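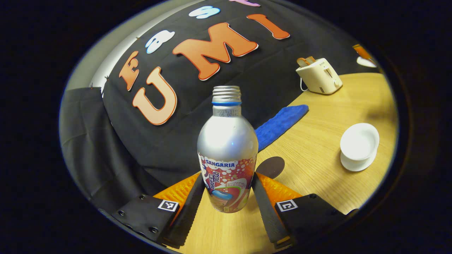 Review: the Plarnico folding music stand

By Rhiannon Foulkes, Instruments and Equipment
June

The Plarnico is a full-height folding stand intended for school bands and amateur orchestras. Two were supplied to the Jarman wind ensemble and used at its Wednesday rehearsals for a term, by a clarinet desk and a bassoon desk.

The legs open without difficulty and lock firmly. The desk holds a bound score of 40 pages and remained level throughout, although Dwynwen Pumphrey, first bassoon, found that the tilt screw required tightening whenever a heavier volume was placed on it. The page clips are stiff and tend to mark thin paper.

At its greatest height the stand is suitable for a standing player of average build. Taller members preferred the older Cakel model, which extends further but is noticeably heavier to carry. Folding the desk is the weakest part of the design — the centre hinge must be closed before the outer arms, and the printed instructions do not say so.

The carrying bag is adequate. Its zip failed on one of the two examples and was replaced by the supplier without charge.

The Plarnico is recommended for seated players. Ensembles that play outdoors should consider a stand with a wider base.

Recent reviews
Clakix clip-on tuner
Cork grease compared
Reed cases for oboe and bassoon

This website uses cookies. Accept | Manage settings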